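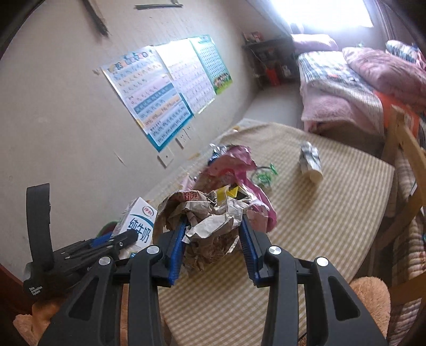 ## Handout 7: Clearing a Table (Sorting Before Wiping)

Household Skills, evening section. Instructor: Trinh La. Bring this sheet back next time; the back of it is where you write your sort log.

Last session ended with the Cuscombe reading, which most of you found long. It is long. The part to keep is the chapter on mixed piles, pages 2 to 20, where the author spends a good deal of ink establishing that a pile is a decision someone put off. Tonight's pile is of that kind: crumpled printed paper, a pink plastic bag, a milk carton, some wrappers, a green tangle. None of it is difficult. People will still walk past a pile like that for a week.

### Terms

**Pile.** Three or more unrelated things touching. Two things touching are a coincidence.

**Flat trash.** Wrappers, packets, anything that can hide under something else.

**Bulky trash.** Takes up more room than it deserves. Wadded paper is the standard case, and a crinkled bag runs it close.

**Crumbs.** Always last. If you wipe first, you will be wiping twice, and the second time you will be in a mood.

### Order of work

1. Look before you touch. Name each thing out loud if you live alone, under your breath if you don't.
2. Pick up any carton first and check whether there's anything in it. Keep it upright while you check. The student who tipped one to find out was in last February's group and has asked not to be discussed.
3. Take the paper. One wad, one grip, straight to the paper bin. If a flap is hanging down, tuck it in or it will drag crumbs along with it. Unfolding the wad to see what's printed on it is reading, and reading is a separate course.
4. Take the small wrappers next. Bright ones are easy. The ones the same color as the table will wait for you.
5. Shake out the plastic bag over the trash, then decide: reuse or discard. You have ten seconds. "I'll put it with the other bags" counts as reuse only if you can say where the other bags are.
6. Tangles go to one side for Handout 8. Do not start untangling. I mean this.
7. Crumbs, from the wall toward you, into a cupped hand or a dustpan. The strip by the wall gets missed more than any other part of a table.
8. Wipe. On a striped surface, go with the stripes; it makes it easier to see where you've been.

### Where it goes

| Item | Bin | Notes |
|---|---|---|
| Printed paper, crumpled | Paper | Greasy goes in trash |
| Milk carton | Cartons | Empty, rinse, flatten, in that order |
| Pink bag | Reuse or trash | See step 5 |
| Small wrappers, packets | Trash | Check that a packet is empty first |
| Green tangle | Hold | Handout 8 |

Your own building's rules beat this table. If yours has no carton bin, ask, and write down what they tell you.

### On the three methods

The textbook gives each of these a full chapter. Short version:

- **Asura method:** everything into one bag, sort it later. Quick. "Later" is doing a lot of work in that sentence.
- **Mao method:** one category at a time, whole table. Slower, and the one I grade on.
- **Tritolora method:** left to right, each item as you meet it. Fine for shelves. On a pile it falls apart at the second layer, where left and right stop meaning much.

### For next time

Clear one table at home by the Mao method and time it. The class record is 105 seconds, set on a table I suspect was cleared beforehand. In your log, put down the start time, the item you hesitated over longest, and what you finally did with it. "Moved it to the chair" is an acceptable answer but will be marked accordingly.

Bring a dishcloth. A clean one.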